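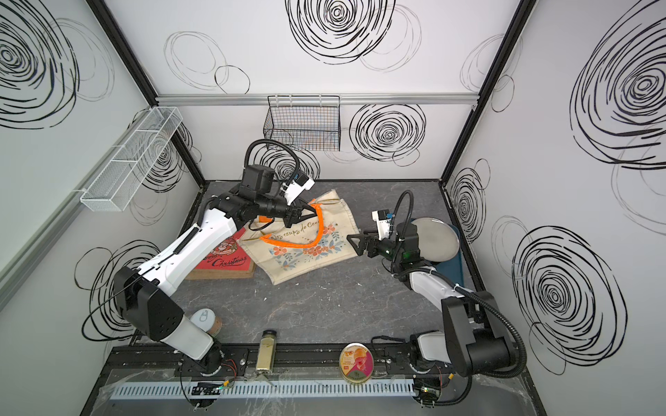
How to wash a canvas tote without wrecking it

Quick one, typing this between loads. Covers plain cotton canvas and printed canvas. Not waxed canvas, not anything with leather on it. Those need a different page and I haven't written it.

What you need

Sink or a big bowl
Mild liquid soap (I use Plasten, dish soap is fine)
Baking soda
Old toothbrush
2 towels you don't care about
Somewhere to hang it

Before you get it wet

Empty it. All the way. Turn it inside out and shake it over the trash, then run the toothbrush along the bottom seam. Crumbs live in there and they turn to paste. Check for pens. I lost a good bag to a pen in December and I'm still mad.

Look for a care tag. Most freebies don't have one. If it says dry clean only, stop.

Test the color. Wet a corner of white cloth, press it on the print for a bit, then on the straps. Straps are worse than prints, usually. Dyed webbing bleeds onto pale canvas and then you have a pink bag. If color comes off on the cloth, cold water only, no soaking, and skip to spot cleaning.

Spot cleaning

Grease: baking soda on dry fabric, leave it 40 minutes, brush off. Drop of soap, rub with your finger, rinse from the back.

Coffee or tea: cold water through the back of the stain first. Then soap.

Ink: good luck. Rubbing alcohol on a cotton ball, dab, keep switching to a clean bit. Don't rub. Keep it off the print.

Handles: these get the grimiest and everyone forgets them. Soapy toothbrush, short strokes, with the weave.

Whole bag, by hand

1. Fill the sink with cold water, small squirt of soap. Less than you think.
2. Bag goes in inside out. Push it under, squish it around, 7 minutes or so is plenty.
3. Drain. Rinse untill the water runs clear.
4. Do not wring. Wringing puts creases in canvas that stay there forever, and it cracks screen prints.
5. Lay it on a towel, roll the towel up, lean on it. Second towel if its still dripping.

Can I use the machine?

You can. Cold, gentle, inside out, in a mesh bag so the straps don't wrap around everything. Expect some shrinking the first time. My friend Zainab Amadi does all hers this way and they come out a bit short and wide, she doesn't mind. I do.

Drying

Pull it back into shape while damp. Corners, side seams, tug the straps straight. Hang it upside down by the bottom edge, out of direct sun. No dryer!! Overnight in a warm room, longer if the canvas is heavy.

Ironing

Optional. Inside out, slightly damp, medium-hot. Never straight onto a print, put a dish towel over it. Press the seams first and then the flat parts.

How often

Grocery bags, every couple weeks, more if you carry raw meat in them. Book bags, when they look bad.

Updated 2026-01-16, fixed the ink part after Milan Peeters wrote in to say hairspray left a ring on his. So no hairspray.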